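Guest House Room and Linen Safety Check
Trusham House, upper and lower floor
Date of check: 8 February 2018
Checked by: R. Šimkus
Copy to: Catríona Heffernan

Marks used: OK = in order. ATT = needs attention, can wait until next check. FIX = repair before next guest. N/A = not in this room.

1. Entrance and stairs

1.1 Front door opens fully from inside without key: OK
1.2 Door mat lies flat: ATT
Comment: One corner is rising. I pressed it down with the heavy boot rack for the night, but it needs new tape on the under side.
1.3 Handrail firm, whole length: FIX
Comment: Second bracket from the top moves when I pull by hand. The screw is turning in the plaster and does not hold. Please use a longer screw with a proper wall plug, the same one will only come out again.
1.4 Stair lights, top and bottom switch: OK
1.5 Stair carpet and rods: OK

2. Smoke and carbon monoxide alarms

2.1 Hall alarm, test button: OK
2.2 Upper landing alarm, test button: OK
2.3 Kitchen heat alarm, test button: ATT
Comment: It sounds, but weaker than the others. Battery was changed in May according to the book. I put a new one and it is the same, so I think it is the unit. It is a Nikeck, and the replace-by date on the side is painted over. Whoever paints the ceiling next time, please take the alarms down first and put them back after.
2.4 Carbon monoxide alarm beside boiler: OK

3. Kitchen

3.1 Fire blanket on hook, not hidden behind coats: OK
3.2 Extinguisher needle in green: OK
3.3 Gas hose, no cracks, clips tight: OK
3.4 Refrigerator door seal: ATT
Comment: Dirty in the folds at the bottom. I cleaned what I could reach with a small brush.
3.5 Hot water at tap, after two minutes: FIX
Comment: I measured 63 degrees Celsius at the kitchen tap. For the kitchen I would accept it with the sign, but the small bathroom is on the same pipe and guests bring children. Plumber must look at the mixing valve. Until then the bathroom has a paper sign, in English and in French. The French should be read by somebody who knows it better than me.
3.6 Toaster and kettle cables: OK

4. Bathrooms

4.1 Non-slip mat, large bathroom: OK
4.2 Non-slip mat, small bathroom: FIX
Comment: Five suction cups are gone on one side. I have thrown it away. There is no mat there now, please do not forget this.
4.3 Extractor fans: OK
4.4 Shaver socket cover: OK
4.5 Window lock, small bathroom: ATT
Comment: Stiff. A little oil.

5. Heaters in bedrooms

5.1 Oil heaters, cable and plug: OK
5.2 Distance from heater to bed, curtain and clothes, three feet or more: ATT
Comment: Room 4 only. The heater was pushed between the bed and the wall. I have moved it under the window and tied the curtain back. The maximum on this model is 2,000 watts and it must not go on the extension lead with the lamp.
5.3 Thermostat turns heater off: OK
5.4 Card "Do not cover" on each heater: FIX
Comment: Missing in rooms 2 and 4. I will print them again, bigger. Wet coats are the usual problem in winter, people come in from the path and want them dry by morning. The card should say where the drying room is.

6. Beds, blankets and outer clothes

6.1 Bed frames, slats and legs: OK
6.2 Mattress labels present: OK
6.3 Electric blankets: N/A
Comment: We took them all out. If a guest asks for one, offer the hot water bottle with cover, and check the stopper.
6.4 Plush blankets, no burns, no pulled threads: OK
Comment: All shaken and looked at on both sides. The Nilari ones lose fluff in the dryer, so clean the lint filter after each load and not after each day.
6.5 Coats and padded jackets kept away from heaters and lamps: OK
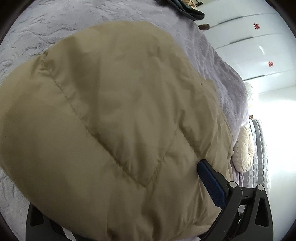
Item 6.5. Quilted garment lying on bed, on the plush blanket.

Comment: On the bed is acceptable in the daytime. On a heater, on a lamp or over the alarm is not. I would still like two more hooks behind each bedroom door, then the question is finished.

7. Outside

7.1 Path salted: OK
7.2 Outdoor light with sensor: ATT
Comment: Turns off too early, a person with luggage is still at the gate. Longer time setting please.
7.3 Ash bucket, metal, with lid, away from wall: OK
7.4 Meeting point sign readable from door: OK

Work to be done before next guest: 1.3, 3.5, 4.2, 5.4.
I have the key for the meter cupboard with me and will bring it back when I come for the handrail.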